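Tiko Dropper Color Set: Nice Colors, Fussy Bottles

I bought the Tiko set with my own money from Luluvik, who were selling it in April as a "mess-free" color kit for soap, resin and slime. I make melt-and-pour soap for one craft fair a year and I've owned enough of these kits to distrust that phrase. Any liquid dye that promises no mess is counting on you to bring the paper towels.

The product page has 883 ratings and most of them are five stars. I read the bad ones first, as I always do. The complaints were about labels you can't tell apart and caps that clog. After 18 batches I'd say the first group has a point and the second group maybe isn't wiping the tips.
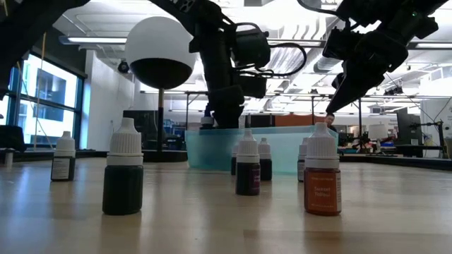
Part of the set on the table, with Sunset Yellow toward the front and the blue tub behind.

Let me start with the names. Sunset Yellow is not what I'd call yellow. The liquid looks reddish-orange through the plastic and the label is bright orange, so you have two clues against one. In clear soap base it gave me a decent apricot with a couple of drops and a traffic cone with five. I like the color fine. I'd just like to have ordered it on purpose.

The darker ones are harder to sort out. Several look close to black in the bottle, and if the label is turned away you're guessing. The print is small enough that I held mine up to the window more than once and still put the wrong one into a batch meant for my sister-in-law. I ended up putting a dot of nail polish on the caps I use most, which works, but I shouldn't have to finish the job for them.

As for the caps, they're better than I expected. The nozzle lets out one drop at a time if you squeeze gently, and I've had worse from kits that cost twice as much. The old Choo set I had before this one used to spit. Wipe the tip before you put the lid back on and it behaves. Skip that and you'll get a crust by the next weekend.

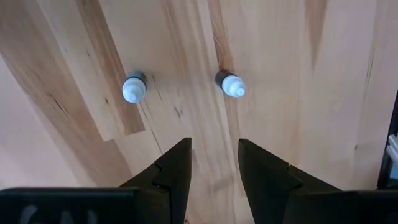 What bothers me more is how easily they tip. They're small and light, and a sleeve or an elbow is enough to send one over. I haven't had a leak with the cap on tight, and I'll give Tiko credit for that. I did have one with the cap only half on, and the stain on my cutting board is still there. Work over a tray or keep them in a shallow plastic tub between colors. Any cheap bin will do.

Strength is where the kit earns back some of my goodwill. The listing says one bottle colors 300 bars. I don't believe it, at least for anyone who wants a color deeper than weak tea, but the level has hardly moved in most of mine. The purple faded a little in bars I left on a sunny sill. The orange held up.

Would I buy it again? Probably, if it was on sale. For kids I'd pass and get the Fonthorpe powders, which are duller but don't roll off the table. If you already own a set of liquid colors that you like, there's nothing in this one worth switching for.

Three and a half stars, rounded down for the labels.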